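Print this page | E-mail this page

Setting Up a Tube Sorting Run in the Uveck Bench Simulator

By Angus Hepburn
Last updated: December 6, 2023

Uveck is the simulated lab bench that Geritz sells as an add-on to its Pukis arm controller. You get a table, an arm with a two-finger gripper, a set of tube racks, and the tools to script a job and play it back. The steps below take you from a fresh install to a working sort, in which the arm picks capped tubes and moves them between the blue rack and the beige racks. They apply to version 2. The menus in the older release are arranged differently and I have not covered them.

You will need a Pukis license file, the Uveck installer, and a computer with a separate graphics card. The trial license works for everything on this page except exporting.

1. Install and open the bench

Run the installer and accept the default folder. If you put it somewhere else, the controller won't find the rack models and the table will load bare. Start Pukis first, then Uveck. Go to File, New Bench, and pick Tube Sort from the list.

The first load is slow. Let the progress bar finish before you click anything. When the bench appears, press Home to bring the arm to its starting pose.

2. Choose your views

Open the View menu and turn on Room and Wrist. Room shows the whole bench. Wrist looks down past the fingers and is the one to use for lining up a grip. Leave the shadows on while you set up. They slow playback a bit, but they help you judge how high the fingers are.

If you only have one monitor, dock Wrist on the left and give Room the rest of the space.
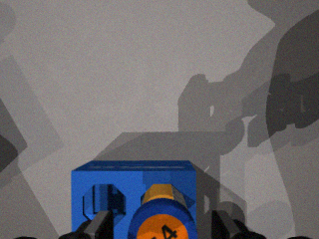

Set the playback speed to half for now. At full speed it is hard to see whether a finger is brushing a cap or a rack edge, and the collision log doesn't report light contact unless you ask it to. The setting is under Log, Contact, All. Turn it back to Normal later or the log file gets very large.

3. Teach the pick

Click a tube in the Room view and choose Set as Pick. Uveck fills in the position for you. The approach height is left blank, so type it in yourself. I use 5 centimeters above the cap. A lower value saves a little time per move but leaves less room when the neighboring slots are full.

Next, set the grip. The two fields that matter are Opening and Force. Opening should be wide enough to clear the cap on both sides and narrow enough to miss the tube next door. Step the arm down with the arrow keys and watch the Wrist view as you go. Stop when the fingers are on either side of the cap, then press Close.

If the fingers are off to one side, don't drag the arm with the mouse. Use Nudge in the tool panel, which moves in the gripper's own directions. Press Save Pick when you are happy with it.

4. Teach the place

Choose a free slot in the destination rack and click Set as Place. The same approach height is copied over. Check the Release field, which is set to Fast by default. Change it to Slow. With Fast I had tubes lean in the slot after the fingers opened, and the next pick from that slot failed.

For a whole rack, tick Repeat by Row and enter the first and last slots. Uveck works out the ones in between. It does not check whether a slot is already taken, so look over the rack before you start the run.

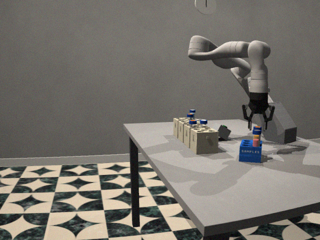

Save the job at this point under its own name. The Save button on the toolbar saves the bench layout only. The job is saved from the Job menu, and I lost an evening's work in November before I spotted the difference.

5. Run it

Set the seed to 11 if you want to compare your results with the sample job that comes with the product. Any other number is fine for your own work. Set the step limit to 2000. If the job hits the limit, it stops where it is and writes a timeout line to the log.

Press Run. You can pause at any time with the space bar and step forward with the period key. Changing the grip settings during a pause affects the next pick, so you don't have to start over.
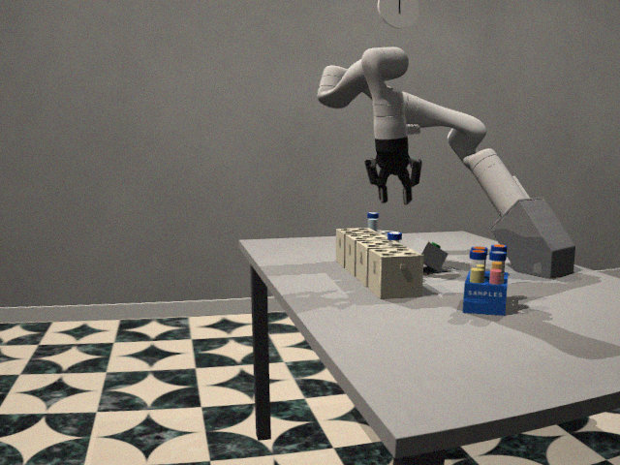

Room view, gripper open above the row of beige racks. The blue SAMPLES rack is nearer the front.

6. Common problems

Arm stops above the rack and won't go down: the approach height is blank or zero. Enter a value and save the pick again.

Tube slips while being lifted: raise Force one notch. If it still slips, the grip is too high on the cap.

"Target out of reach" on the far rack: move the rack toward the arm's base in the layout editor. The reach limit can't be changed on the trial license.

Job runs but nothing is logged: the log folder is read-only. Point it to a folder you can write to.

If you move from Uveck to a real bench, the Ogilvie rack adapter is sold separately and has its own setup sheet. Job files open in both, but the grip settings do not carry over and need to be taught again.

Contact us | Copyright 2023 Geritz | Back to top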